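Workshop notebook, September, studio two

Started 7:40. Dye room was already warm so I opened the vents and left the big kettle off until after nine.

Hanging piece for Sarkthorpe: the warp is on. 232 ends of the Pasau linen, doubled, sleyed at the wider spacing. Tobias Ambrose wanted it closer, but at the closer set the sample went stiff as a doormat and would not fall in folds from the bar. We looked at both samples side by side on the back wall and he agreed to the wide one. Tension is uneven on the left for the first hand's width. I put in two sticks and will look at it again once a few inches are woven.

Wool for the wrapped cords came from Okafor. Invoice says 3000 g, scale says the same with the ties off. It is a bit hairier than the last lot and drops fiber all over the floor. Scoured 200 g as a trial, no soap in the second rinse. It took the alum well enough. Remaining skeins are labeled and on the middle shelf, please don't move them to the bottom one, it gets damp there.

Dye trial, first bath, weld: too green. Second bath, weld again with a pinch of chalk: better, closer to the card. Madder was fine the first time. I did not get to the blue.
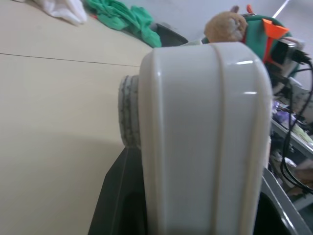
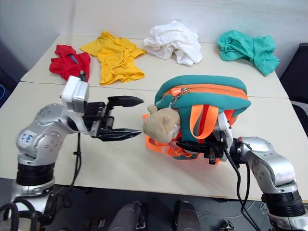
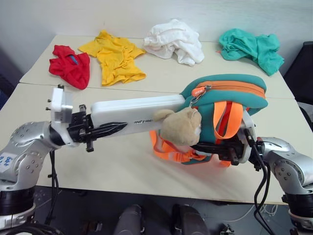
Color order for the cords is still the main thing to settle. The drawing we sent to Sarkthorpe runs from dark at the left to pale at the right, with every cord a small step from the one beside it, and on the loom I think it is going to read as one long brown smear from the far end of the hall. I would like to break it up. The red, yellow, white and green of the clothes along the back of the table make a better start, in that order, with the white as a rest between the two strong ones. Tried it with yarn ends wound on a card, equal widths first. The yellow took over. Cut it to half the width of the red and it sat down. The white wants to be the undyed wool and not the bleached linen, which looks blue next to everything. Card is pinned over the sink with my notes on the back.

Wrapping: 142 cords needed by the current plan. I timed one from start to finish and it was slow, mostly the ends. The Sirkel winder helps with the straight part but chews the core if the brake is set past three – leave it on two. Finish the last stretch by hand and bury the tail with the curved needle, at least six passes. Five pulled out when I hung a weight on it.

Tobias asked if the cords could be left cut at the bottom instead of turned back. Made one each way. The cut one is looser and moves more when someone walks past, the turned one hangs straighter. I prefer the cut end, but it will shed. Could dip the core in thin paste before wrapping. Not tested.

To do:
Blue bath, two strengths
Redo the color card at full cord thickness
Check the left side tension again
Ask Sarkthorpe for the drop from the beam to the top of the stair rail, the drawing and the email don't agree
More curved needles, we are down to one

Kettle drained and off at 5:15.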